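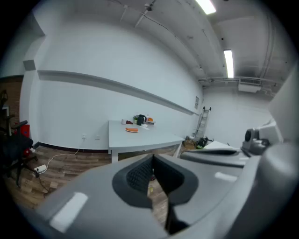
Demonstration gathering (hand-held gripper method)

Demonstration gathering is the job of recording people doing ordinary tasks so that a learning system can copy them later. The hand-held gripper method is the flavor I know best. You carry the robot's fingers around yourself, with a camera mounted on the tool, and you leave the arm out of it until much later. I've written this entry for the Drustmont wiki because the old one was two lines long and one of them was wrong.

Basic idea

A learning system of this kind is shown many short recordings, called episodes, and works out which movement tends to follow which view. The person holding the gripper picks something up, puts it somewhere else, and stops. That's one episode! The camera rides on the tool, so what it records is close to what a robot would get with the same fingers and the same lens. Expect dark round corners in the picture, and expect the gripper's own gray body to take up a lot of it. The fingers are meant to be in view – the system has to learn where they are compared with the thing it wants to grab.

The rooms

At Hilville we work in normal rooms with the normal stuff left in them. A typical one has a white table against the back wall with an electric kettle, a small potted plant, a white cup and an orange fruit on a tray, and then all the usual room things around it (office chair, ladder, cardboard box, a power strip on the floor). I used to tidy everything before a session. I've stopped, and I think the recordings are better for it, though I'll admit the Colon people disagree with me and keep their rooms very bare.

Lighting gets less attention than it should. Ceiling panels put little white glare spots on gray plastic, and if every episode has the glare in the same place, the system may decide the glare means something. Turn around, approach the table from the other end, switch a panel off now and then.

How a session goes

We record in blocks of 30 episodes, then rest. Your wrist will ask for the rest before you get there, believe me. Each episode begins a few steps back from the table so the whole workspace is in view, and then you walk in, reach, close the fingers, move the object and let go. Move at the speed you'd use to hand a cup to a friend. New people go far too slowly (I did, for weeks) and then the robot learns to creep along as well.

Between episodes, shift the objects. A different spot, a different angle, sometimes a different neighbor. Leave a few recordings in where you fumble a grasp and fix it, as long as the fix is clean and gets labeled.

Amounts and names

A single simple task in our Chou collection, started in January, has 700 episodes. Chou is just what the collection is called, and new folders go under that name with the room and task after it. Numbering inside a block stops at 99, which has never been a problem with blocks as short as ours, but don't try to merge old blocks by hand – the numbers will clash and you'll be renaming files all afternoon.

Known weak points

The method records sight and motion well and force rather poorly. A rubber finger pad squashes a bit when it closes, and your hand feels that while the camera only sort of sees it. Soft fruit is the classic trouble spot. People also have habits: I nearly always come in from the left, and so does anything trained only on me. Swapping holders partway through a task helps a lot.

See also: Episode labels; Finger pad cleaning; Room list, Hilville

Last edited April 24, 2019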